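Workshop notebook, Prata facial mist, fill and spray checks
March 22, 2025. Entry by Lurdes Cordeiro, Brallumham workshop
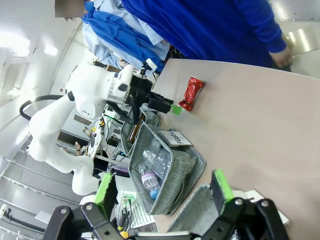

The second batch of the Prata unscented mist was filled this morning, giving 1,043 bottles. Of these, 415 were fitted with the Flusier pump and the remainder left capped until the new nozzles are delivered.

Spray pattern on the Flusier pump is finer than on the previous one, with less dripping at the collar. Two testers with dry skin reported no stinging near the eyes. One found the first press too weak; pumps should be primed three times before any further trial.

Acidity was read at the start and end of the fill and did not change. Clarity good. A faint smell of plastic was noted in bottle 331 and in the one after it. Both have been set aside, and Visitz has been asked which mould they came from.

Labels: the wording "for daily use" is to stay. The line on contact lenses is still under review.

Outstanding: repeat the smell check after one week in the warm cupboard. Shelf samples to be opened in April. Colleagues are asked to initial the fridge sheet when removing retained bottles.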